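What Is University Research, and Should You Believe It?

Grown-ups love to say "a study found." A study found that chocolate is good for you. A study found that it isn't. So what is going on?

Many universities do research. That means people there ask a question and try to answer it with tests. The tests cost money, so they ask for some. Money given for research is called a grant.

Say a college in Cadandale tells everyone it won 17 grants this year. Sounds great! But a grant is money to start looking. It doesn't mean anything has been found yet.

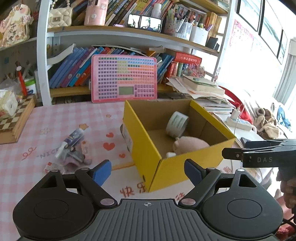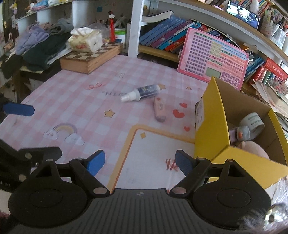
Now say the college tests a homework app called Tornemia on 216 kids, and 200 of them say they like it. Does the app work? We don't know. Liking a thing and learning from it are different. And who paid for the test? If the app's maker did, be extra careful. The test might still be fair, but you should want to see how it was done.

Try asking these 2 questions next time:

Who did they compare with? If every kid used the app, we can't tell what would have happened without it.

Has anyone else tried it? One test can come out a certain way by luck. Other researchers should be able to do it again and get a similar answer.

Good researchers don't mind being asked. If a news story can't tell you the answers, look for the study and check.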